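Home | Boards | Storage & Sorting | New posts | Search | Log in

Reusing parcel boxes: what do you keep, and how do you nest them?

hedvika_v
Hello everyone! I have caught the box bug and I blame this board entirely. It started in August when I was clearing out the stock shelves for my little bead and findings business and noticed I was paying for new cartons while flattening perfectly good ones for the recycling every single week. So now I keep them. All of them. My other half has opinions.

What I'd love to know is how the rest of you decide what stays and what goes. At the moment my rule is "if it stands up, it stays", and I can already tell that's going to end badly. Also: do you store them flat, or made up and one inside another? I've been nesting mine because I like being able to grab one and fill it straight away, but it does eat the shelf.

Hedvika

cormac_nm
Flat. Always flat. You can get a stack of flattened cartons in the gap behind a wardrobe and forget they exist. Made-up boxes are just storing air with extra steps.

Trutness
Disagree with Cormac (as is traditional). Every time you flatten a box and make it up again you work the creases and they go soft. Three or four rounds and the corners give. If you're using them for drawers or shelf bins rather than posting, leave them made up and nest them small into large. I've got mailers inside mailers inside a big double-walled one and they're all still square.

The other benefit is you can see what you've got. I never once remembered what was in my flat stack.

cormac_nm
You could write the sizes on the edge with a marker, Trutness. It takes no time.

Trutness
I could! I won't though.

muthoni.o
Oh I love this thread already. I sort returns for a small accessories shop and we live in cardboard. We had 216 cartons come through one week before we'd even unpacked the display stand, and I was thrilled, which tells you what sort of person I am.

My checks, for what they're worth, and I do them in this order because it's quickest:

Rim first. Run your thumb along the top edge. If the layers are coming apart there, the box has had its best days as a bin, because the rim is what you grab it by. A bit of paper tape folded over the edge buys it more time, and you can do a whole box while the kettle boils.

Then corners. Press down on each one with a flat hand. If one sinks, it's out.

Then the inside for old labels. People forget inside! They peel the outside one and leave the one that's on the inner wall, and then somebody scans it. Ask me how I know.

Printed ones I keep for the fun of it. Some of the parcel and promo boxes are gorgeous, and a strong colour on the front means you can tell your shelves apart from across the room.
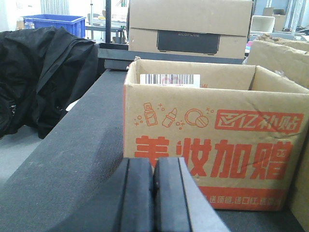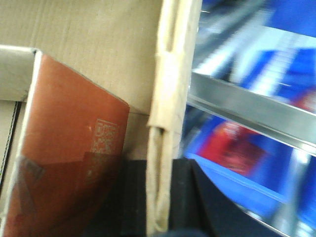 Anyway, my system on the shelf is colour to the front, plain ones behind, and everything that isn't in use goes inside the biggest carton until I need it. With the flaps off or folded well back, otherwise they catch on your sleeve every time you reach in and you'll be cross by lunchtime.

Muthoni

hedvika_v
Muthoni this is brilliant, thank you!! I'd never have thought to look for labels on the inside. Went and checked and yes, I have one with somebody's old barcode on the inner wall, and I'd been using it for outgoing orders. Eek.

What's the writing on the front of your red and tan one? I love the little line drawings, the bottle with the dropper especially.

muthoni.o
美妆加赠, which I'm told is more or less "beauty gift added". The strip along the bottom says something like they'll send you a necklace, send you a lipstick, and then it carries on. So it's a box that's promising you presents! I think that's why I can't throw it out.

svetozar k.
Long-time reader, first post in a while. I worked in packing for eleven years and I'd add one thing to the rim business. When the edge starts to open up and you can see the wavy layer in the middle, tape alone only holds the outside. A smear of PVA down the groove with a cocktail stick, then pegs along it until it's dry, then your paper tape over the top. I have a box of off-cuts done that way that has been dragged on and off the same shelf since my daughter was at school. She has her own flat now.

Don't use the shiny brown plastic tape for it. It lifts, and when it goes it brings the top sheet of the card with it.

Svetozár

cormac_nm
You're pegging cardboard boxes.

svetozar k.
I am, yes.

Trutness
I'm going to be pegging cardboard boxes this evening, I can tell.

nellybet
Can I be the grump for a minute? I did all this. I had the nested cartons, the colours, the lot, and it looked lovely, and then we had a damp winter in the lock-up and I lost nearly everything on the bottom shelf. Card soaks it up from underneath and you don't notice until you lift one and the base stays put. I moved to plastic crates after that and I haven't looked back. They wipe clean and they stack and I don't have to do thumb tests on them.

I do see the appeal, I really do. But if it's stock you've paid for, I'd want it in something that doesn't go to porridge.

Nelly

muthoni.o
Fair points Nelly, and I'd be the same in a lock-up! Ours is indoors and heated so we get away with it. For us it's half and half. Heavy things and anything with liquid in go in crates, and the light stuff that moves through fast goes in card. I like card for things that will be gone by Friday. If a lipstick leaks in there I just bin the whole carton and get on with my day, whereas scrubbing red pigment out of the ribs of a crate is a miserable job.

hedvika_v
Mine's a spare room so damp isn't a worry (touch wood) but I might raise the bottom row on something. Nelly did you put anything underneath before you switched over? Slats?

nellybet
Old baking racks, the wire kind. They helped a bit. The trouble was the wall side, where the boxes were pushed right up against the brick. Leave a hand's width at the back whatever you do.

Trutness
Reporting back. Five boxes glued and pegged. Ran out of pegs at four and used bulldog clips on the last one, which I don't recommend as they leave a dent, but a strip of scrap card under the jaws sorts that out. The rim on the big one has gone lovely and stiff. I keep going over to squeeze it.

cormac_nm
Did you thin the PVA or use it straight?

Trutness
CORMAC. Are you tempted?

cormac_nm
It's a question about glue.

svetozar k.
Straight from the bottle. If you water it down the card swells and you get wrinkles on the outer face. Less than you think you need, too. If it's squeezing out along the edge you've overdone it, wipe it before you peg or the pegs become a permanent feature.

guvden_attic
Coming at this from the other side. I do vintage tins and toiletry packaging, so for me the box is the stock, and it hurts a little to hear about printed cartons being written on and taped! If you've got promotional ones with nice artwork, please fold a few down and keep them somewhere dark. Red and orange inks fade faster than anything if they're near a window. I had a run of orange soap cartons on a sunny sill and they were peach by the end of the summer.

I'm not saying keep 500 of them. I have tried that and it's a lot of cartons.

muthoni.o
Noted! The bright ones are on the wall furthest from the window here, more by luck than planning. I'll put one of each aside from now on, I do like the idea of having a little set.

hedvika_v
So here's where I've got to after a whole evening sitting on the floor with all of them round me:

- anything with a soft corner has gone in the recycling
- split rims are in a pile for glue (eleven pegs in this house, I've just been through the basket)
- inside labels peeled or blacked out
- made-up ones nested by size on the middle shelf
- the spares I really don't need yet are FLAT, behind the wardrobe, with sizes on the edge in marker. You may have that one, Cormac.

I've got a whole shelf back and the room looks twice the size. I can't stop going in to look at it! One question left, has anyone found a good way to get an old label off without taking the brown layer with it? I've tried steam from the kettle and it worked on one and made a real mess of the next.

nellybet
Hairdryer on low, then a blunt butter knife held nearly flat. Go slowly. If it starts to tear, come at it from the opposite corner.

svetozar k.
Seconded on the hairdryer. Some of the cheaper labels have a glue that never lets go though, and for those I stick a new blank label straight over the top.

cormac_nm
For the record I store mine flat and I have now glued one rim.

Related threads
Shoe boxes as drawer dividers: cutting them down neatly
Grurow shelf trays, worth the money?
Paper tape that sticks in a cold garage
Liapis label holders on cardboard, any tips?
Show us your stock shelves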